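The Sorting of Flirnden

By June the staff kitchen at Flirnden had two rules left, and both concerned paper cups. Grey was for things somebody wanted. Yellow-green was for things somebody would deal with later. The little bottle with the red cap had been assigned to neither.
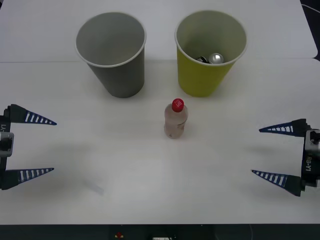 Rhonda Grewal: put it in the grey one, then, or we'll be here until I retire.

Yaowalak took the remark as a motion and asked for a seconder. She had worked at Flirnden for 141 days and had yet to see a thing settled by picking it up. 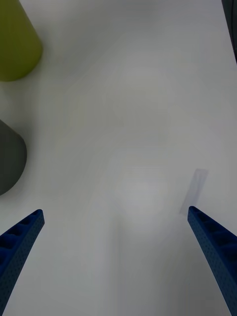

Lunch came and went. Yaowalak ate hers standing, out of respect for the process, and drafted a note to Bednarek upstairs. She had always wanted a desk like that stretch of white tabletop, bare and pale and asking nothing of her. Hers had six trays on it.
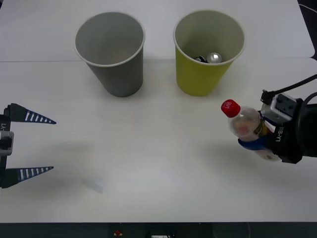

Bednarek replied at four, asking which cup was which. Rhonda said she was past caring and put her coat on. Later was clearly winning, with its silver can and its dark whatever-it-was, while the grey cup stood empty. Yaowalak wrote that down too, and filed it under wanted.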